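Watport quilters hit 184 blocks, still want more

December 28, 2022

Bit of a quick one as the hall shuts early this week. The Watport quilt drive has reached 184 finished blocks, up from almost 50 back in April when Kamala Palaniappan first put the call out. All going into lap quilts for the Tarnau day centre.

Still short on backing fabric. Plain cotton please, washed, no stretch. Wadding is sorted thanks to Bhat Fabrics, who let us have the end of a roll at cost.

Two tops are pieced and waiting for the long-arm. Deepika Unnithan has done the binding for both, scrappy, in greens and a mustard that looks much better than it sounds. Cristian Cuervo is on the third, a log cabin, and would like it known he is not taking requests for a forth.

Block size hasn't changed. Some have come in a quarter inch under, we can work with that, but check your seams before you send. Signatures go on the back in fabric pen only. Biro runs.

Next sewing day is at the Jaler Road hall, 10 till 4. Bring your own machine and an extension lead if you've got one, there are only 2 sockets on the window side. Irons provided. Parvathi Varghese is running a corner for anyone new to hand quilting, needles and thimbles there to borow.

Blocks by post to Hok-lam Sin, address as before.
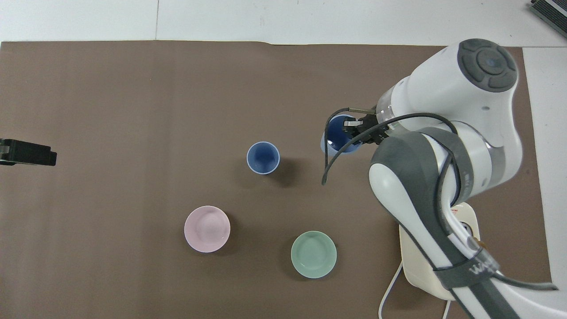

Cups and bowls on a brown cover.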